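21/07/2020

**Trastine hand-held gripper, tried at the Ditmont open day**

I went to the open day at Ditmont's Lestville office to try the Trastine before we order one. It is a gripper you carry in your hand and use to record household jobs, so a robot arm can learn them later. Visitors got a short talk and then a turn each with the tool.

The body is grey with a smooth matte finish. It is wider than I expected and a bit front-heavy. After 50 grasps my wrist was tired. The two black fingers have a textured inner face, and they held thin things better than the older Palacios model we use now. That one drops card all the time.

Most of the work was set up round a small fridge with a wire shelf, with the door open.

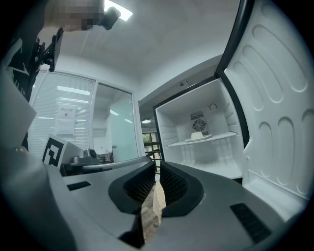 Can one person use it without help?

After a short lesson, one person can manage it alone, though starting a new recording means putting the tool down and using a laptop.

The laptop software is the weak part. It froze twice during my turn and the staff had to restart it. Ditmont say their own team has saved over 1,000 recordings with this version, so maybe I was unlucky. The manual is short and clear. Spare finger pads are sold in pairs only.

Price on the day was 1,054 euros for the gripper alone, or 2,003 with the case, charger and a year of software. I would take the second one, as the charger costs too much by itself.

Good grip, decent build, poor software. An update is promised for September and I will wait for that before ordering. Four out of five for the tool, two for the program.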